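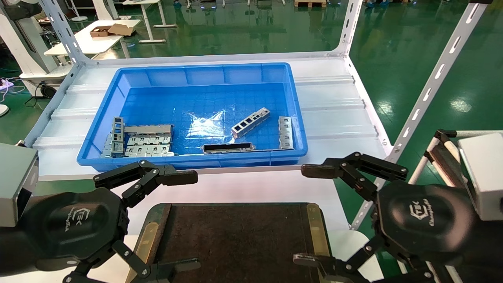
Tania Navaratnam

Ich kandidiere in zwei Wochen zum ersten Mal für den Gemeinderat in Rimton, und bis Februar hatte ich keine Ahnung, wie man an Haustüren klingelt, ohne dass einem die Stimme wegbleibt. Inzwischen habe ich 128 Türen hinter mir und werde ständig gefragt, wie ich das organisiere. Also schreibe ich es mal auf, so wie ich es mache (andere machen es bestimmt anders!).

Zuerst die Straßen. Ich nehme mir pro Abend eine einzige vor, höchstens zwei, und zwar komplett. Am Anfang bin ich kreuz und quer durch den Ort gelaufen, hier drei Häuser, da fünf, und am nächsten Tag stand ich vor einer Tür und wusste nicht mehr, ob ich da schon war. War ich. Die Dame war sehr nett und hat mir den Flyer vom Vortag zurückgegeben.

Dann die Liste. Ein Blatt pro Straße, auf Klemmbrett, mit vier Spalten: Hausnummer, aufgemacht ja/nein, Thema, nochmal hin? Namen und Parteivorlieben schreibe ich nicht auf. Wer mir seine Mailadresse geben will, trägt sie selbst auf einer extra Karte ein und unterschreibt, dass ich mich melden darf. Remo Zuccaro wollte das alles per App machen, aber bei Regen tippt es sich mit klammen Fingern ganz schlecht, und nach zwei Abenden war er wieder beim Papier.

Uhrzeit: ab halb sechs, spätestens um halb acht ist Schluss. Samstagvormittag geht auch gut, sonntags lasse ich es.

Was sagt man nun? Bei mir sind das ungefähr 20 Sekunden, mehr nicht. »Guten Abend, ich bin Tania Navaratnam, ich wohne hinten am Bahnhof und kandidiere für den Gemeinderat. Was sollte sich hier in der Straße ändern?« Und dann Mund halten. Das war für mich das Schwerste – ich rede ja gern. Übt den Satz laut, am besten mit jemandem, der auch mal »kein Interesse« sagt und die Küchentür zumacht. Mein Übungspartner war Gerardo Amato, und der hat das mit großem Vergnügen gemacht.

Nach dem Klingeln zwei Schritte zurücktreten. Klemmbrett runter, Sonnenbrille ab, Flyer erst am Ende geben, sonst lesen die Leute und hören nicht zu. Wenn jemand schimpft: ausreden lassen, bedanken, weitergehen. Wenn ich etwas nicht weiß (die Busverbindung nach Vanach kommt dauernd!), sage ich das und schreibe es auf. Aufkleber »Keine Werbung« heißt bei mir: kein Flyer in den Kasten, klingeln tue ich trotzdem. Im Team sind wir uns da nicht einig, klärt das vorher.

In Mehrfamilienhäusern fange ich oben an und arbeite mich runter. Und lasst euch von der Tür im Erdgeschoss nicht in ein halbstündiges Gespräch über den Müllraum ziehen, solange noch elf Klingeln warten.

Am selben Abend übertrage ich die Themenspalte in eine Tabelle. Bei uns führt mit Abstand das Parken vor der Schule, danach kommt der Bus.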